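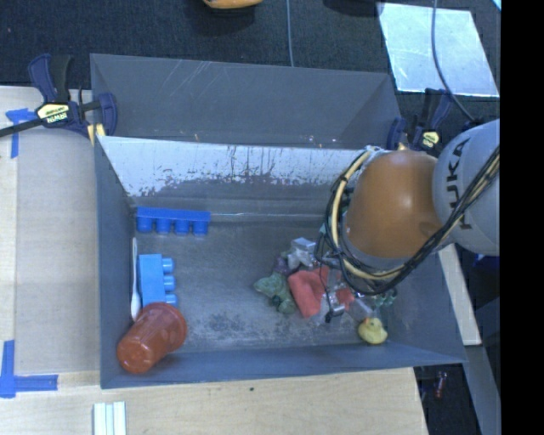
Vasolik 3 storage tub, long-term review
Apr 30, 2020

I bought two of these tubs in December for the garage shelving and have used them since for hose fittings, offcuts and paint tins. Drolex sells the same moulding in a lighter grade under its own label. This review covers the heavy grade only.

Stated load is 1245 N spread evenly over the base. I put in bagged sand to a bit under that and left it for a weekend on two timber bearers. The base sagged slightly between the bearers and came back flat within the hour. On a solid shelf I could not measure any sag.

The lid is the weak part. It locates on a shallow lip and the clips at the short ends need a fair shove in cold weather. One clip has gone white at the hinge. Spare clips are part number 2911, sold singly, and postage cost more than the clip.

Wall finish marks easily. Metal edges leave pale lines that soapy water will not shift, and a plastic scourer only dulls the colour around them. Solvent-based paint should be wiped up the same day.

Stacking is stable at two high with the lids on. At three high there is noticeable sway, and the manual advises against it.

The Gentile tub I had before was cheaper and had a better lid, but its handles split. I would buy the Vasolik again for anything heavy and leave the lid off.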